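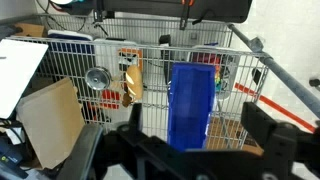
Prarar replacement footbed

Print this page | E-mail this page

Cork and latex footbed for Grundthorpe walking shoes and Dralstead work boots. Heel cup moulded, forefoot flat. Sold in pairs.

Item no.: 1467
Weight per pair: 155 g
Length before trimming, largest size: 231 mm to the arch mark

Remove the old footbed before fitting. Trim at the toe only. Not suitable for ski boots.

We use cookies to remember your basket. Accept | Settings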